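May, evening

I slept badly again, so the day began slowly. I was at the table by 7, when the street was still quiet.

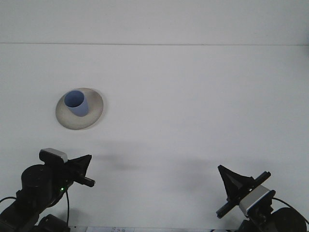
The small blue cup on its saucer, white table.

I bought the two pieces separately. The cup is from Zimia, the little shop near the tram stop, and I paid 22 for it in the winter sale. The saucer came later, from Trulell, and it was more expensive than I wanted. They are not a set and the colours have no relation, one is a pale blue, nearly lavender, and the other is like sand with small spots. But I like them together. The saucer is wide for such a small cup, so there is always place for a biscuit, or for 2 if I am not strict with myself.

At home, when I was a child, we drank from glasses and the saucers were only for guests. My grandmother had a cupboard of them which we were not allowed to open. I think about this cupboard more often now, I don't know why. Maybe it is my age. I will be 52 next month.

In the afternoon I wrote to Ahmadpour about the bill for the shelves. They ask 2,542 and I believed the delivery was included. I wrote the letter three times, because in English I am always too polite or too hard, and I cannot hear the difference until the next day. It is not sent yet.

It rained a little after supper. I washed the dishes and put the towel to dry on the chair. Tomorrow I must buy tea, and the letter must go before noon.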